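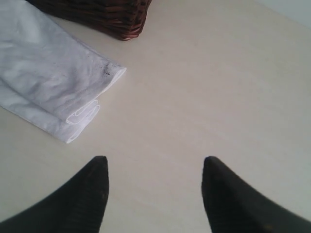
FOR IMMEDIATE RELEASE

Feken opens Hestville site to collect cloth-handling examples for robots

HESTVILLE — Feken said Monday it has opened a data collection site in Hestville. The job there is folded cloth. Napkins, hand towels, dish cloths, that kind of thing. Recordings from the site go into Endel, the company's learning system for two-finger grippers.

Collection started in July. So far 1,909 recordings made, 1,902 kept. The other seven were dropped for sync problems between the wrist camera and the arm log.

Each recording is one short task run by a person steering the arm. Pick up a cloth by its folded edge, put it in a basket, take it back out, lay it flat. Operators work at 18 stations on two shifts, first one starts at 7 a.m. Baskets, table tops and cloths get swapped between runs so the system doesnt learn just one table.

"Cloth is hard. White cloth on a pale table is harder," said Muchen Tan, who runs collection for Feken. "The edges you want to grab are the ones the camera has most trouble with. We want a lot of those. Folds stacked up, hems curling back, a cloth lying right next to a basket. And we keep marked cloths in the set. Homes and laundries have stains."

The wrist view is the main one. It shows the fingertips and whatever they are about to reach, and Endel is trained to work from that view plus arm position. No overhead camera needed once the system is running, the company said. Start positions vary — some runs begin with the gripper open and well clear of the cloth, others almost touching.

Failed grasps are kept and labeled as failed. Feken says early versions of Endel trained only on clean runs would drop a cloth and then carry on to the basket with nothing in the fingers. Runs where the operator misses, backs off and tries again are now asked for on purpose, at least one per session.

Feken is working with Mudaliar, a linen service company, which supplies worn stock from it's own rounds. Mudaliar will be the first to try Endel on a sorting line.

"Our people handle every piece by hand today," said Haiyan Wan, operations lead at Mudaliar. "New linen behaves one way, and after fifty washes it's something else. So we sent the old stuff."

The Hestville site employs 26 people, most of them operators. More hiring planned, evening shift first. Training is paid and takes one week, no robotics background needed.

Next up: larger pieces, starting with pillowcases, then fitted sheets. Timing for sheets not set.

Site visits for press can be arranged on weekday afternoons. Requests go to the Feken press desk, please include outlet name and number of visitors.

About Feken
Feken builds learning software for robot arms that handle soft goods. Endel is its first product.

###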